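The Year I Learned to Make Soup Without a Recipe

My grandmother never measured anything, and for most of my life I took that as a kind of insult. I would call her up with a pencil in my hand and ask how much barley, and she would say "enough," and I would sit there in my kitchen with a perfectly good set of measuring cups and nothing to put in them. She has been gone a good while now, and this past January, when the furnace was acting up and I was wearing two sweaters indoors, I decided I was going to make her soup every week until I got it right.

I should say up front that I still haven't gotten it right! But I have gotten it a lot better, and a few of you wrote in after my last post asking what I've been doing over here, so I'm going to tell you, and it may take me a while to get around to it.

The onions

For years I cooked my onions for as long as it took to chop the carrots, which in my case is maybe five minutes. Then I made a batch on a Friday evening while I was on the phone with my sister, and we got onto the subject of her kitchen remodel (she is on her third shade of white), and by the time I looked back at the pot the onions had gone soft and brown and sweet all the way through. That was the first batch that smelled like my grandmother's apartment. Now I give them 20 minutes at least, on low, with more butter than I'd like to admit to my doctor, and I put the salt in with them at the start.

The barley

I've tried three kinds. The quick kind goes to mush by the second day. The hulled kind is very good for you and I felt it being good for me the whole time I was chewing. The pearled kind is the one she used, I'm nearly sure of it, and I buy mine from the bins at Limon, the little grocery over past the post office where the floor slopes and the carts all drift toward the dairy case. I love that store. They carry the good dill, the kind with long floppy stems, and they'll sell you a single parsnip without making you feel strange.

The pot

I have a big heavy one that came from a yard sale, with a chip in the rim and the word Cedo stamped on the bottom, and I've never been able to find out a thing about it. If anyone has one like it, please write to me, I'd love to know how old it is. It holds enough for supper, four lunches, and a quart for the neighbor. My thin pot scorched the barley every single time, no matter how faithfully I stirred.

The sour part

She always added something sour at the end and I could never work out what. I tried lemon. I tried cider vinegar, and then a spoonful of sour cream, which was lovely but wrong. Last month I stirred in some of the brine from a jar of dill pickles, just a splash, and I stood at the stove and had to put the spoon down for a minute. I'm pretty sure that was it. I called my sister and she said, "Well, of course it was pickle juice," as if she'd known all along, and maybe she had.

The bowls

I've come around to thinking soup wants a smallish bowl, so that you go back for more while it's hot. Hers were all different, and I've stopped wishing for a matching set myself. I like a soft color next to all that brown broth, a pale green or a light blue. 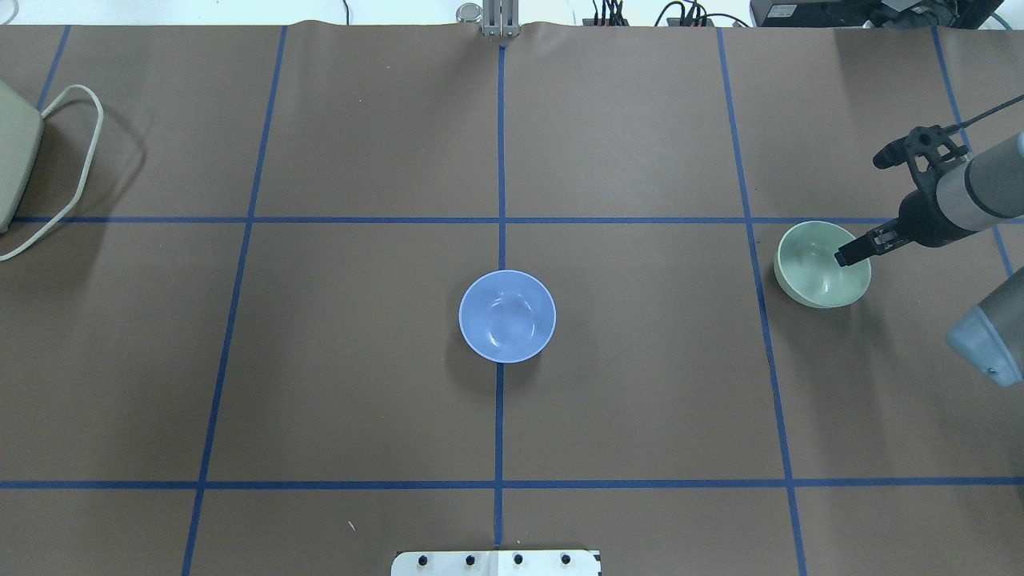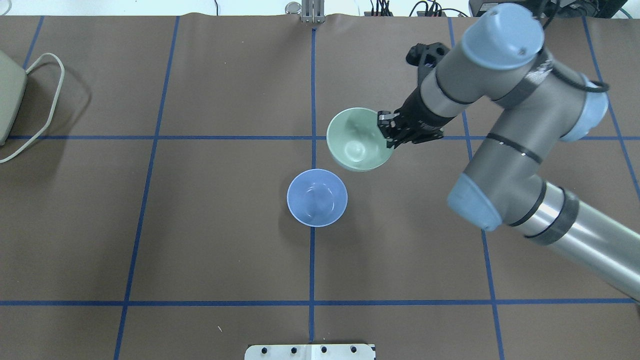
What's next

I want to try her beet soup before the weather turns, and I'm a little afraid of it. She grated everything by hand and I remember her fingers being pink for days. If you have a way of doing it that doesn't stain the counter, leave me a comment. Also, a reader asked whether the barley soup freezes, and it does, but leave room at the top of the jar and thin it with water when you heat it up again, as the barley drinks up everything in sight.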